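# Jusulska Home Bread Log

March
By Nhyira Baidoo

A plain-text collection of home bread bakes, written down by the people who baked them. There are 229 entries so far, and I love reading every one of them (even the bricks!). If you bake, teach, or just like looking at what flour and time can do, please dig in.

## What's inside

Each entry is one loaf. The main file, `loaves.csv`, has one row per loaf, and the `notes` folder has whatever the baker wanted to say about it. Some notes are one line. Myrtle Kapoor's rye notes go on for pages and I wouldn't cut a word.

- `flour_g`: total flour in grams
- `water_g`: total water in grams, including the water in the starter
- `starter`: yes, no, or mixed (starter plus a pinch of yeast)
- `rise_min`: first rise in minutes
- `room_f`: kitchen temperature, Fahrenheit
- `crumb`: the baker's own score, 1 to 4
- `notes_id`: name of the matching text file

To get the water percentage, divide `water_g` by `flour_g` and multiply by 100. We used to keep that as its own column, but people typed it in by hand and it kept drifting away from the weights, so out it went. If you have an older copy, drop the column and work it out fresh.

The biggest batch on record is Yaw Eshun's party dough, at 1,000 grams of flour. Most people bake smaller than that.

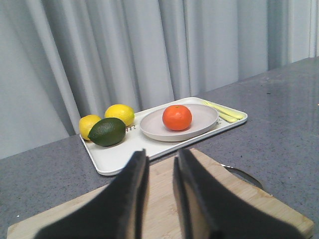
*Light wooden cutting board with a faint vertical grain.*

## Known problems

Kitchen temperature is the weakest column. Plenty of bakers guessed, and a thermometer by the stove reads high. Treat `room_f` as a hint.

Crumb scores are personal! Amerley Arthur gives a 2 to loaves I would frame and hang on the wall. Compare scores within one baker's entries and you'll learn a lot; compare them between bakers and you'll mostly learn who is strict.

Blank cells mean the baker didn't write it down. They never mean zero.

## Adding a loaf

Copy the last row, change the numbers, and put your notes in a new text file. Weights only, please, no cups. Failed loaves are very welcome, and we don't have nearly enough of them. Nicanor Arroyo checks new rows on Tuesday evenings and will write back if something looks off.

## Still to do

- Split whole wheat and white flour into separate columns
- Fix the rows where rise time was entered in hours
- Add a field for pan or free-form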